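Practical Catering Science
Handout: Steaming with the electric countertop steamer
Prepared by Tudur Powell. Checked by Lwazi Oosthuizen.

Scope

These notes cover the use of the electric steamer for filled and unfilled buns, from loading the tray to serving on the plate. They should be read with the earlier handout on yeasted doughs. Mixing, kneading and shaping are not repeated except where they affect what happens in the pot.

The steamer has a heated base with a water well, a steel upper section with a perforated floor, and a loose glass lid. The base carries the side handles and the control knob. The steel section carries the food. The two parts are treated separately for cleaning, and students should get used to naming them correctly in their record sheets. "The pot" on its own is not precise enough.
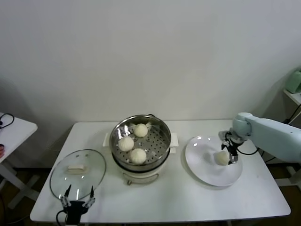
Undorham, 3rd April

1. How the heat gets into the bun

Water in the well is brought to the boil and the vapour rises through the holes in the floor. When it meets a surface cooler than itself it condenses, and in doing so gives up its latent heat. Most of the heat reaching the outside of the bun in the first part of the cook arrives in this way. As the surface of the dough approaches the temperature of the steam, condensation on it slows, and the remaining work is done by conduction from the outside towards the centre.

Two points follow. The first is that a bun of larger diameter needs disproportionately more time, as conduction through dough is slow. The second is that turning the control higher once the water is boiling does not make the steam hotter. At normal pressure it stays at the boiling point. A higher setting produces more vapour, uses up the water sooner and wets the surface of the dough.

Unlike an oven, the steamer does not brown the crust. The surface stays pale throughout, so colour is of no use as a test of doneness. Use the clock and the touch test in section 4.

2. Loading

Fill the well to the marked line with cold water before switching on. Fit the steel section so that it seats evenly all the way round. A section that rocks will leak vapour at the seam and the cook will be uneven.

Place the buns on the perforated floor with space between each and its neighbour, and between each and the wall. Dough expands in the steamer as the gas in it warms. Buns set touching will join, and the join will be damp and under-risen when they are pulled apart. Buns set against the wall tend to stick to it and lose their skin on lifting.

It is not necessary to fill the floor. A part load cooks well, and open holes beside the food help the vapour to circulate. Three buns is a suitable load for the practical. Use squares of parchment under raw dough, trimmed to the size of the bun so that they do not cover more holes than they need to. Cooked buns being reheated can go directly on the metal.

3. The lid

Condensate gathers on the underside of the glass during the cook. On a domed lid much of it runs down to the rim, and the rest drips. Drips on the dough leave dull, yellowish, slightly sunken spots, which will lose marks for finish.

To remove the lid, switch off at the knob first and wait for two minutes. Raise the far edge first so that the vapour leaves away from the face and forearm. Keep the lid level until it is clear of the food, then move it to one side and set it flat on the table, dome upwards, handle on top. Do not balance it on edge against the steamer. Choose one side of the steamer for the lid and keep the other for the plate, and hold to that arrangement for the whole session.

The waiting period also has a purpose in the dough. Opening at full steam drops the temperature at the surface quickly, and a bun whose structure has not set will wrinkle or collapse. Mr Oosthuizen's trials at Gravbridge last August found more wrinkling in over-proved dough than in any other batch, whatever the waiting time, so the fault should not be blamed on the lid alone.

4. Testing and unloading

Press the top of one bun lightly with a clean fingertip or the back of a spoon. It should spring back. If the dent stays, replace the lid and steam for a further four minutes, checking the water level first.

Unload with tongs that have blunt or padded ends. Grip low on the sides, with only enough pressure to lift. The crumb is soft while hot and a firm grip leaves a permanent mark. Where parchment has been used, lift by the bun and the paper together and peel the paper off on the plate.

Take the buns out one at a time, and take first the one with the clearest approach, so that the tongs do not brush the others.
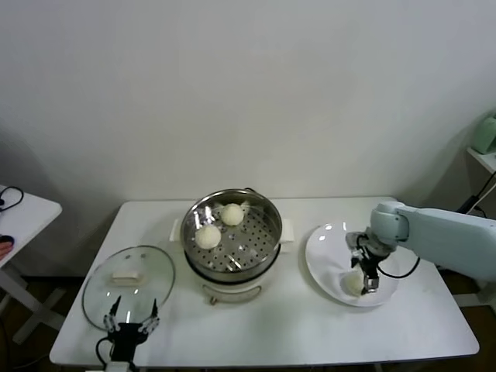 Allow room on the plate for the whole batch before putting down the first bun. A wide plate with a shallow rim is preferred to a bowl, where the buns lean on each other and sweat. Set each one down on its base and do not slide it across the surface, as the damp underside drags and tears. Do not stack.

5. Common faults

Wrinkled skin: over-proved dough, or lid lifted too early.
Yellowish spots: condensate dripping from the lid.
Soggy base: water well overfilled, or buns left in the closed steamer after switching off.
Dense centre: under-proved dough, or cooking time too short for the diameter.
Split side: seam not sealed at shaping, or filling too wet.
Buns joined together: spacing too close at loading.

6. Cleaning

Unplug at the wall and leave the base to cool. The base is never immersed. Empty the well, wipe it dry and wipe the outside with a damp cloth - not a wet one. Wash the steel section and the lid in hot soapy water. Hold the perforated floor up to the light and check for dough in the holes, which should be cleared with a soft brush. Dry everything before reassembly.

7. Record sheet

Record for each batch: diameter of the buns before steaming, proving time, time from first steam to switching off, waiting time, diameter after steaming, and faults observed. Work in pairs, with 2 batches to each pair. Sheets go to Malachy Nic Giolla at the end of the practical.

Reading: Demissie course notes, section on moist heat methods.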